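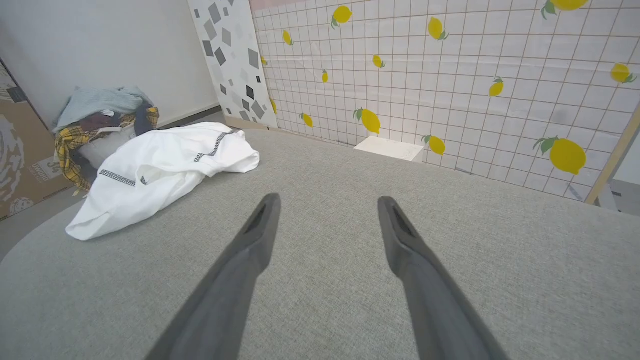

The pile, mid-morning, before I'd talked myself into it.

January, gone eleven at night

Right, I said I'd write this up while I still felt smug, so I'm in bed with a cup of tea and my feet are killing me.

I've been putting the clothes off since before Christmas. It began as one container's worth of clean things that I was going to put away "after lunch", and then more clean things went on top, and then things that weren't quite clean but weren't dirty enough for the wash either (everyone has that category, don't they?), and before long I had a hill in the corner with sleeves hanging off it. Every time I wanted something I pulled it out from underneath and the rest slid about. I've been dressing from a landslide for weeks.

So today I went at it. I had the white thing with the checked trim out on its own first, all scrunched up, and I stood there holding it for ages trying to decide. I love that trim. Two bands of black and white, very smart, makes me feel like I'm in a ska band. But it creases if you so much as look at it and I hate ironing more than I hate most things. It's staying. I ironed it at about the point when the radio play got dull, and it looked so good on the hanger that I did the back as well, which I never bother with.

The yellow and black plaid shirt was next. I bought it at the outdoor market in Vemcombe the summer we had all the rain, and I've worn it for painting, for gardening, for two house moves and once, by mistake, to a christening. One cuff has gone and there's a button missing from the front that I've replaced with a brown one from the tin. I had it on the giving-away pile, then off it, then on it again, then I put it on to do the hoovering and that was the end of the argument.

The pale blue-grey knit is a different matter. It's lovely, and it's soft, and I've worn it perhaps twice because it makes my neck itch. I gave it another go this afternoon with a vest underneath - lasted until the kettle boiled. It's gone in the bag. Somebody with a tougher neck can have it and good luck to them.

The navy one I'd forgotten I owned! I pulled it out and thought, ooh, where did you come from. I've been wanting something dark to go with the grey trousers for months and nearly ordered one off Stoseseo last week, had it in the basket and everything. So that's money saved, or that's how I'm counting it, and I celebrated with the last of the mince pies (best before the middle of the month, tasted fine).

Underneath all that it was mostly socks. I don't know what I do to socks. I paired what I could on the bed and ended up with a heap of singles, which I've put in a carrier bag and hung on the back of the door, where I expect they'll stay until spring.

Took the going-away bag down to the charity place on Kunis Road before they shut at four. I wanted to get it out of the house before I started fishing things back out of it, which is what happened last time, with the green skirt. Caught the 282 there and walked home to save the fare, which was a mistake in those shoes. It was properly cold, the sort where your teeth feel it, and there was a lovely pink sky over the allotments. They've put a little printed notice up by the till saying they've had 817 bags in since the new year. That's a lot of jumpers. The woman serving asked if I wanted to look round and I said no very firmly and then looked round. Came home with a jug.

The jug is going on the windowsill, by the way. It has a chip but it's on the side that faces out.

Other business. The boiler made its noise again at teatime, twice, then stopped. Must ring about it. I've written down the policy number on the back of the gas bill, ends in 668, so I don't have to go through the whole drawer again while they've got me on hold. Supper was the leftover soup with 500 grams of pasta tipped in, and I know that's far too much pasta for one person, I just didn't fancy a quarter of a packet sitting in the cupboard staring at me. There's a vat of it in the fridge now. Soup tomorrow, soup the day after.

Still to do: the coats, the drawer with the scarves in, and whatever is on top of the wardrobe. I had a quick look with the step stool and saw a hat and what I think is a tent, and got straight down again. Also need more hangers. I've used every one in the house, including the wire ones from the dry cleaner that leave points in the shoulders.

I keep getting up to look at the rail. The plaid's on the end where I can grab it. Tea's gone cold, and I've only just remembered there's a wash still sitting in the machine.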